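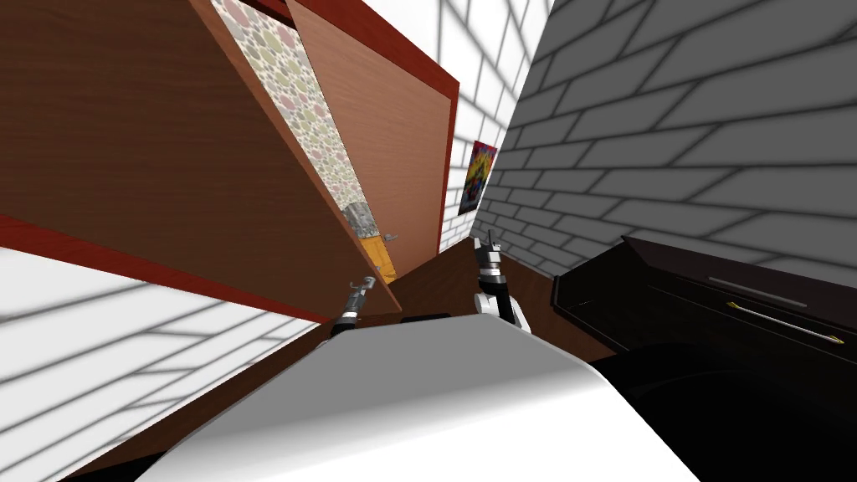
Clikelance simulation work: report on the partner demonstration

Project lead: Jisora
Funder: Clustance
Reporting period ending 12 January 2023

1. Purpose of the visit

The grant agreement calls for one demonstration per reporting period. In December we hosted 16 visitors at the Nedelcu office, among them Griet Kuipers and Jelle Van Damme from Clustance. The session covered the cabinet tasks in simulation, with a two-armed robot working in a virtual kitchen. No hardware was shown. Hardware belongs to the next phase.

2. What was shown

Radka Perić ran the session. She began with the room model and the controls, then moved on to the cabinet. Visitors followed the robot's own view on the main screen. That view tilts a good deal when the robot looks up, and two visitors asked for a level side view next to it. We will add one.

Jelle Van Damme asked how much of the behavior depends on the look of the room. The wall patterns, the wood finish and the poster can all be swapped between runs. We have prepared 156 room variants so far – the plan asked for fewer, but the extra ones cost little to make. 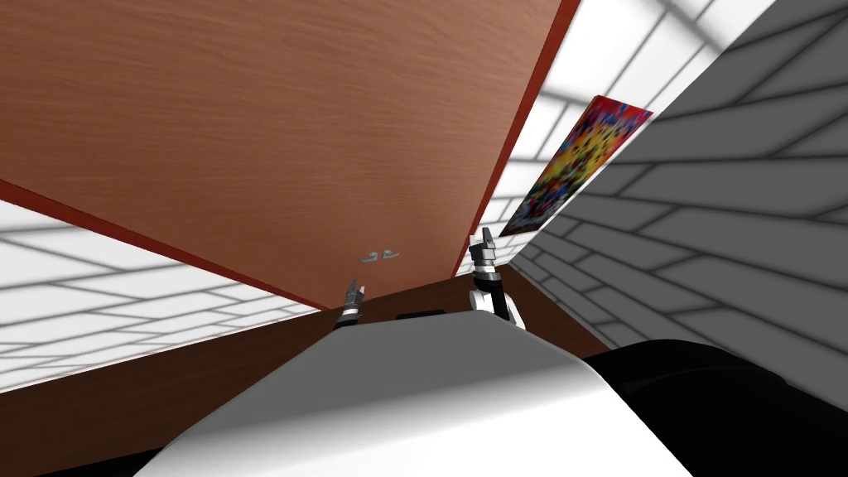 Can the cabinet task be moved to a real robot with the current budget?

Only the preparation can. The current budget covers the simulation, the room variants and the written test plan, and robot time would have to come from the next installment.

3. Open points

Loading a room is still slow, and this held up the second half of the session. Mesfin Wako is working on it. The test plan calls for up to 600 runs per controller version, so loading time matters more than it did last period. The reach limits for the left arm also need to be checked against the supplier's figures.
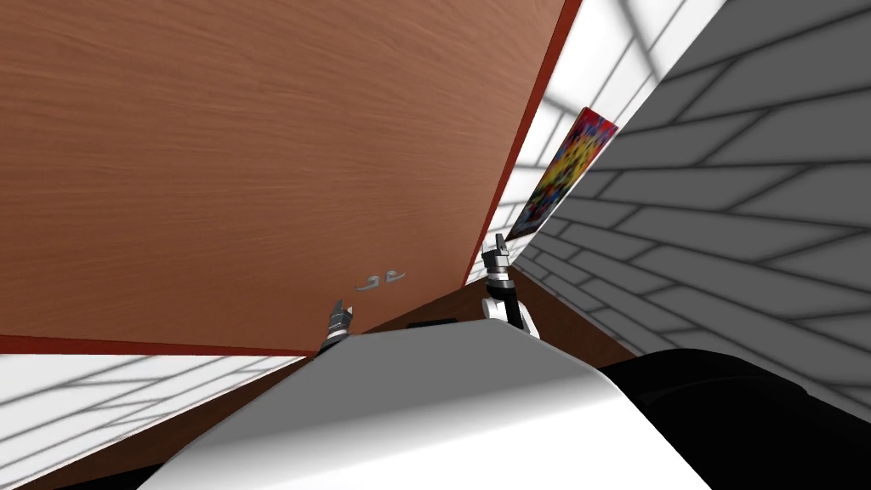
Mirjam Michiels

4. Next steps

The side view and the faster loading come first. After that we will send Clustance the draft test plan for comment – Griet Kuipers has asked to see it before the run list is fixed. Spending is in line with the budget, and we are not requesting any change to the schedule. A cost table will follow separately with the signed statement.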